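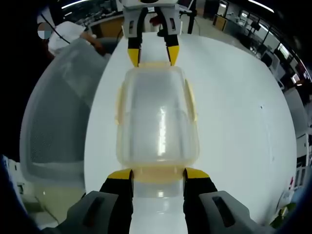 냉장고 앞에서 두 시간, 브리사 메드라노에게 도시락을 묻다

2019년 7월 11일 목요일 | 글 달린 길
분류: 사는 이야기 > 부엌과 밥상

저는 도시락을 못 싸는 사람이에요. 아니, 싸기는 싸는데 사흘을 못 갑니다. 월요일에 의욕이 넘쳐서 나물 무치고 달걀 말고 난리를 치다가 수요일 밤이면 싱크대 앞에서 컵라면 물을 올리고 있죠. 그래서 오드스테드 시장 뒷골목에서 '모디세'라는 작은 반찬 가게를 하는 브리사 메드라노 씨를 만나러 갔습니다. 가게 문 여는 날은 빠짐없이, 자기 점심도 직접 싸 온다는 분이에요. 반찬 가게 주인이 도시락을 싸 온다니 좀 이상하잖아요?

"가게 반찬은 팔 거니까요." 브리사 씨가 웃으면서 대답했어요. "그리고 종일 간을 보는데 점심까지 같은 걸 먹으면 오후에 혀가 멍해져요. 제 도시락은 되게 심심해요. 밥, 콩, 오이. 어제는 오이가 없어서 콩을 두 배로 넣었고요."

브리사 씨는 원래 요리하던 사람이 아니었대요. 베드베리라는 회사에서 창고 재고를 맞추는 일을 오래 했는데, 그때 버릇이 지금도 남아 있다고 하더라고요. 냉장고 문에 종이 한 장 붙여 놓고 들어간 날짜랑 나간 날짜를 적습니다. 앱은 안 쓰세요. 써 봤는데 손에 양념이 묻어 있으면 화면이 안 눌린다나요. (저도 고춧가루 묻은 손가락으로 전화기 열다가 포기한 적이 한두 번이 아니라 엄청 끄덕였어요!)

"반찬을 많이 만드는 게 문제예요. 다들 일요일에 한꺼번에 일곱 가지를 만들어요. 그러면 목요일에 네 가지가 남아요. 저는 두 가지만 만들고, 나머지는 재료 상태로 둬요. 데친 시금치, 삶은 콩, 볶은 양파. 간은 아침에 하고요." 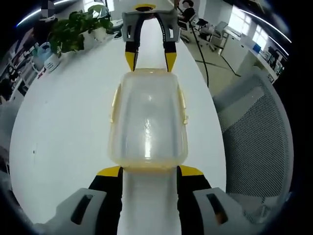 그러니까 완성된 반찬을 쟁이지 말고 반쯤 된 것을 쟁이라는 말인데, 듣고 보니 제가 왜 매번 실패했는지 알겠더라고요. 저는 월요일에 간을 다 해 버리거든요. 시금치나물을 참기름까지 넣어서 완성해 놓으면 그다음 날부터는 시금치나물로밖에 못 먹어요. 데친 채로 두면 된장국에도 넣고 달걀에도 넣고 그냥 간장만 찍어도 되고요.

아침에 시간이 얼마나 걸리냐고 물었더니 딱 잘라 10분이래요. 옆에서 대파를 다듬던 칼레비 헤이스카넨 씨가 "20분이지" 하고 끼어드셨어요. 칼레비 씨는 두 해 전 1월부터 가게 일을 같이 하는 분인데, 말씀이 별로 없으시다가 이런 데서만 정확하십니다. 브리사 씨는 못 들은 척했고요.

"밥 푸는 시간은 빼야죠." 한참 뒤에 브리사 씨가 작게 덧붙였어요.

밥 이야기가 나온 김에, 저는 식은 밥을 싫어해서 도시락을 더 꺼린다고 털어놨어요. 그랬더니 쌀을 바꿔 보라고 하네요. 햅쌀만 고집하지 말고 보리를 섞으면 식어도 덜 뭉친다고요. 물은 평소보다 한 숟갈 더. 다 된 밥은 뒤적여서 김을 한 번 빼고, 담은 다음에 바로 뚜껑을 닫지 말래요. 저는 그동안 뜨거울 때 꽉 닫아서 뚜껑 안쪽에 물이 흥건했거든요. 그 물이 밥으로 떨어져서 가장자리가 질척해지는 거였어요. 서른 해를 넘게 밥을 먹으면서 그걸 몰랐네요.

통 이야기도 당연히 했습니다. 무슨 통을 쓰냐는 질문을 손님들한테 제일 많이 받는대요.

"비싼 거 필요 없어요. 같은 크기로 여러 개 사는 게 중요해요. 뚜껑이 다 맞아야 하니까. 선물 받은 통, 배달 온 통, 이런 게 섞이면 아침마다 뚜껑 찾다가 끝나요. 저는 이사할 때 짝 없는 뚜껑을 한 봉지 버렸어요. 속이 시원하더라고요." 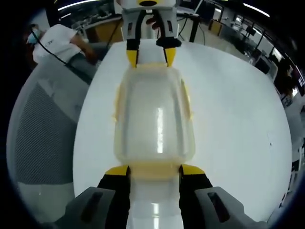
김치나 카레처럼 색이 배는 음식은 통을 따로 정해 두고 평생 그 음식만 담으래요. 냄새가 밴 통에 과일을 넣으면 과일이 억울하다고요. 씻고 나서는 뚜껑을 닫아 두지 말고 열어서 엎어 놓고, 패킹이 있는 뚜껑은 가끔 패킹을 빼서 그 밑을 닦으라고도 했어요. 그 말을 듣고 집에 와서 제 것을 빼 봤는데요, 자세한 이야기는 안 하겠습니다. 그날 저녁은 좀 늦게 먹었어요.

가게 벽에는 손글씨로 쓴 반찬 목록이 붙어 있어요. 문 연 뒤로 한 번이라도 만들어 판 것들을 적은 건데, 약 137가지쯤 된다고 합니다. 그중에 다시는 안 만들 것도 있냐고 물으니까 두 사람이 동시에 "가지 식초절임" 하더라고요. 왜냐고 했더니 서로 상대방이 레시피를 잘못 읽었다고 해서 그 얘기는 거기서 접었어요.

제일 궁금했던 건 질리지 않느냐는 거였어요. 매일 콩에 오이라니요.

"질려요. 질리면 빵 사 먹어요. 도시락을 안 싼 날을 실패로 치니까 사람들이 그만두는 거예요. 저도 지난주에 이틀은 길 건너에서 수프를 먹었어요. 그래도 콩은 얼려 두면 되고, 다음 날 또 싸면 되고."

콩은 한 번에 한 냄비 삶아서 한 끼 분량씩 나눠 얼린대요. 병아리콩은 전날 밤에 불려서 90분, 소금은 마지막에 넣고요. 삶은 물은 안 버리고 국물로 쓰는데 저는 이게 제일 맛있었어요. 브리사 씨가 양파만 넣고 데워서 한 그릇 주셨는데 후추도 없이 그냥 술술 넘어가더라고요. 두 그릇 먹었습니다. 칼레비 씨가 세 그릇째를 권하셨는데 그건 사양했어요, 인터뷰를 하러 온 사람이니까요.

나오는 길에 도시락을 처음 싸 보려는 사람한테 한 가지만 말해 준다면 뭐냐고 물었어요. 브리사 씨는 앞치마에 손을 닦으면서 한참 생각하더니, 숟가락을 챙기라고 했어요. 숟가락을 회사 서랍에 하나 넣어 두라고요. 저는 바로 다음 날 넣어 뒀고, 이번 주에는 네 번 쌌습니다. 금요일 것은 콩이 벌써 냉동실에서 기다리고 있어요. 모디세는 월요일에 쉬고, 점심때는 줄이 좀 있으니 늦은 오후에 가시는 걸 추천해요.

댓글

빌호 쿠시스토
짝 없는 뚜껑 얘기에 찔려서 방금 찬장 열어 봤습니다. 뚜껑이 통보다 많네요. 어떻게 이럴 수가 있죠?

콩국물
병아리콩 90분이면 너무 무르지 않나요? 저는 한 시간이면 충분하던데. 샐러드용이면 덜 삶아도 될 것 같아요.

달린 길
콩국물님, 브리사 씨는 으깨질 만큼 부드러운 걸 좋아하신대요. 샐러드에 넣으실 거면 중간에 한 알 드셔 보고 불 끄시면 될 것 같아요!

수바라오 남비아르
보리 섞는 거 해 봤는데 아이들은 골라냅니다. 비율을 얼마로 하셨는지 궁금해요.

골목끝집
가지 식초절임 저는 맛있게 먹었는데요... 다시 만들어 주세요.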